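How to Teach a Robot to Fold Trousers (Bring a Snack)

You have probably been told to fold your clothes. You have probably also worked out that if you stand very still and say nothing, somebody else might do it. Robots are excellent at standing very still and saying nothing. The folding is what they need help with.

Think about a pair of soft trousers for a moment. A brick is the same shape every time you pick it up. Trousers are a different shape every time you so much as look at them. They crumple, they slump, one leg wanders off. You could write a robot a long list of rules ("move hand left, close hand, lift") and the rules would work beautifully until the trousers landed a bit crooked. Then the robot would fold the air, very neatly, and stop.

So people who work with robots often skip the list and show the robot what to do instead. This is called a demonstration. Your grandmother may have done the same with you and a bag of peas.

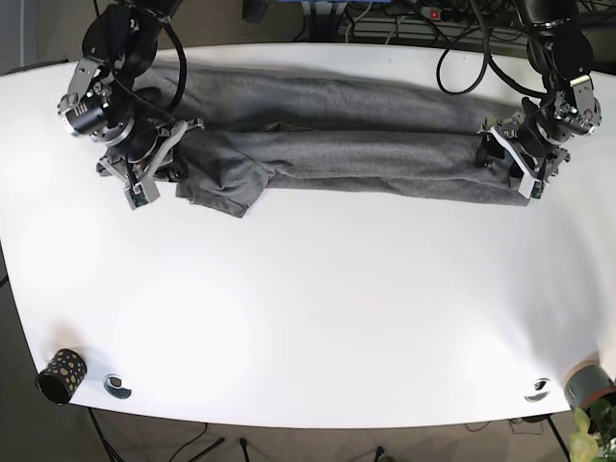 There are a couple of ways to go about it. The first is to take hold of the robot's arm and push it through the job, a bit like helping a toddler wave goodbye. The arm's motors go floppy, you do the moving, and the robot keeps a record of how far each of its joints has bent.

The second way is remote control, or teleoperation if you want to impress a teacher. A person moves a set of controls and the robot's arms copy them. Close your fingers, and the gripper closes. Sneeze, and you may have taught the robot to sneeze.

Assunta Fabbri has been teaching robots to handle laundry on a project called Utora, and she does it by remote control. Her first try at a single pair of trousers took 650 seconds. "My own kids are faster," she says, "but they complain more."

While she works, the robot stores two kinds of information. One is movement: where the arms went and when the grippers squeezed. The other is pictures. A camera can sit right at the robot's wrist, so it goes wherever the gripper goes and gets a very close look at whatever is being grabbed. Imagine having an eye on your wrist. You would never lose your watch.

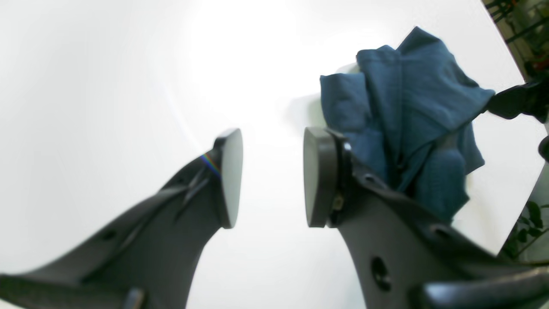
A wrist camera's view of two gripper fingers and some crumpled blue-green cloth.

One demonstration isn't much use. If you only ever saw one dog, and it was a poodle, you would have some strange ideas about dogs. The Utora robot needed 3,000 demonstrations, with all sorts of clothes starting out in all sorts of heaps. Assunta did 60 on her best day -- and then went home and left her own washing in the basket.

After that comes the learning. A computer program goes through the recordings again and again, looking for patterns that connect what the cameras saw to what the arms did next. When it has practised enough, it gets a turn without a person at the controls. Often it makes a mess. The people watching work out which part went wrong, and then they record more demonstrations of exactly that part. 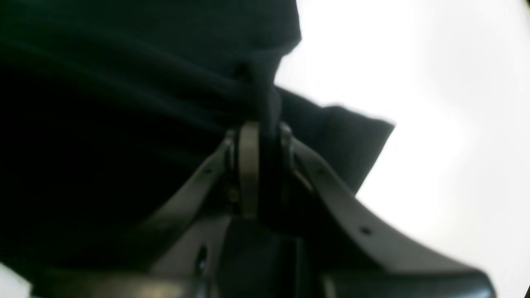 Dark cloth bunched up at the gripper, seen from very close.

You can try this at home with a friend, a T-shirt and a pair of kitchen tongs for each hand. Your friend is the robot and may only use the tongs. You are the operator. Stand behind your friend, call out every move, and see how long it takes to fold the shirt in half. For the harder version, your friend shuts both eyes and has to trust you completely.

Swap places when the robot starts to giggle.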